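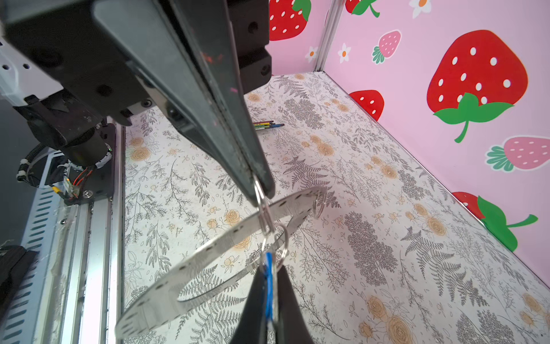 Strawberries, split rings and 3,456 tries

I went over to Brustton expecting a lab and got strawberry wallpaper. "You do stop noticing it," the lead on the Gaka project told me, putting the kettle on.

Her team collects examples for a learning system, which mostly means people steering the arm by hand while everything gets recorded. Picking up a split ring – the little sort you'd have on your keys – is one of the fiddly ones. "It's thin, it's shiny, and it swings about once you've got it. I love it!"

They had 3,456 recordings when I visited in April, and she'd like plenty more. I asked whether they bin the bad ones (I would). "No, we label them. A dropped ring is still useful to us."

On a good day one person manages 70 tries, with a break every 42 because hands get tired and the grip goes sloppy. I had a go myself and got two. She said both were going in.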